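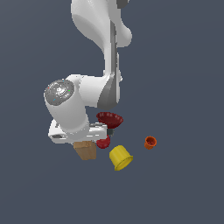
Pirano, December

Okay, I've been promising this thread for ages and the kettle is on, so let's go. Everything I've learned about baking rye bread in a small apartment kitchen with a moody oven. Long one, mute me if you must!

1/ Background for the new folks: I started baking rye when I moved here and couldn't find the dark, sour, brick-shaped loaf I grew up eating. The bakery on my street does gorgeous white bread. Gorgeous! But I wanted the kind you can slice thin as a cracker and pile with cheese.

2/ My starter is called Mowat. He came to me in a jam jar from Gwendolyn Baptiste, who has been baking rye for almost 30 years and answers my panicked messages at hours when she should be asleep. Half of what's in this thread is hers. The mistakes are mine.

3/ First big thing — rye dough is not bread dough as you know it. It's mortar. It sticks to the spoon, the bowl, your sleeve. You don't knead it. I spent my first month trying to knead it and adding more flour every time it stuck, and I made a series of very handsome doorstops.

4/ Wet hands, wet spatula, wet everything. Scoop it into the tin, smooth the top with a wet palm, done. It should look like you're icing a cake with cement.

5/ Feeding. I keep Mowat in the fridge and take him out the night before I bake. A spoonful of old starter, then equal weights of rye flour and warm water. In the morning he smells like green apples and the top is all cracked and domed. I get excited every single time, it's embarrassing.

6/ If yours smells like nail polish remover, it's hungry. Feed it twice and carry on. Gwendolyn says people throw out perfectly good starters every winter over this and it makes her want to lie down.

7/ My current loaf, because somebody will ask: 1000 grams of dough in one long tin. Whole rye flour, starter, water, salt, a spoon of dark molasses, and a big handful of sunflower seeds that I soak overnight. Soak the seeds! Dry seeds steal water from the crumb and you get a crumbly mess by day two.

8/ Caraway: yes. Toast it in a dry pan first, just until you can smell it from the next room, then crush it a little. I know there are caraway haters out there. I respect you and I will not be changing.

9/ Temperature matters so much more than I thought. My kitchen in winter is freezing, so the tin goes in the oven with only the light on and a mug of hot water next to it. Look for little pinholes on the surface. A few pinholes, time to bake. Lots of pinholes, bake it right now, drop everything, hang up the phone.

10/ I start hot and then turn the oven down after the first 40 minutes. My oven runs cool on the left so I turn the tin around at the same time. An oven thermometer was the best cheap thing I bought all year. The dial had been lying to me since I moved in.

11/ Now the hard part. You can't eat it. You CAN, but it'll be gummy and stick to the knife and you'll be sad and blame the recipe. Wrap it in a cotton towel when it's fully cool and leave it until the next day. Two days is even better. The flavor on day three, wow.

12/ Storage: towel, then a paper bag, on the counter. Mine is still good on day 7, toasted. It also freezes really well sliced, with a bit of parchment between the slices so you can pry one off for breakfast.

13/ Toppings currently in rotation — butter and radish with too much salt, smoked fish with dill, hard cheese with quince paste. Also peanut butter and pickles, which my sister calls a cry for help. Try it before you side with her.

14/ Stale ends go in a jar. Once it's full I blitz them, fry the crumbs in butter with brown sugar, and layer them with whipped cream and tart cherries. Looks like a fancy dessert, is mostly old bread. I made it for a birthday and people asked for the recipe!

15/ Someone asked if they can use a light rye flour. Sure, the loaf is milder and rises a bit more. Hold back a splash of the water at first, because it doesn't drink as much as the whole stuff.

16/ And yes, I'm happy to share some Mowat if you're in town. Bring a clean jar with a loose lid. Tight lid, warm bus, lively starter... I have cleaned that tote bag twice.

17/ Next bake is tomorrow and I'm trying one with grated beet and coriander seed. Will post the crumb when I cut it, good or bad. Send me your loaves in the meantime, especially the ugly ones!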